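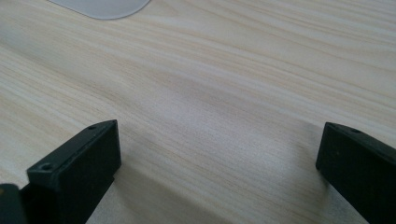 09/12/2023

Notebook, decluttering and routines workshop, Kurach room. Entry after the second evening.

Topic was starting over versus changing one thing. I had planned to spend most of the time on the "one shelf" exercise and ended up giving it 15 minutes, which was too short. People wanted to talk about why they keep things from a job or a marriage that is finished. I let that run. Arvo thinks I should have cut it off sooner. I don't agree, but I did lose the breathing part at the end.

What we tried: everyone wrote down what they would take with them if they moved to a new town in February. Then they crossed out anything they hadn't touched this year. 16 people did it. Most crossed out more than they expected to and then put a few things back. The putting back was where the good talk came from. One woman put back a sewing kit she doesn't use, said it was her mother's, and left it at that. I didn't push. 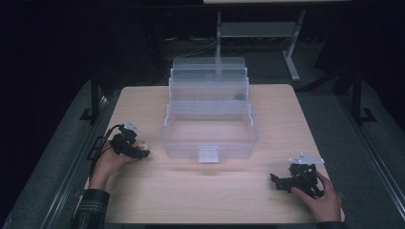 The handout needs work. The question "What are you running from?" reads as an accusation. Libor suggested "What would be different there?" and I'll use that next time. Also take out the paragraph on forgiveness, or move it to the last evening. It comes too early for a group that has only met twice.

The Naidu worksheet (weekly mood and clutter log) came back filled in by most of them. Several wrote the whole week in one go, same pen, same mood. I do the same with mine. Try a shorter version: 2 lines a day, one for what bothered you, one for what you did about it or left alone.

My own log: slept badly, snapped at Arvo over the chairs, apologized after. Didn't clear the hall closet. Read back over the spring pages and noticed I was writing about moving away then too. I don't want to move so much now. I want fewer evenings booked.

To do:
Print the new handout, 80 copies, enough for the Floloder group as well.
Ask Libor Hrubý if he'll lead the shelf exercise.
Return the Geltico timer, it sticks.
Put breathing at the start, before anyone gets talking.
Call the woman who left early. Just to say hello, no questions about why.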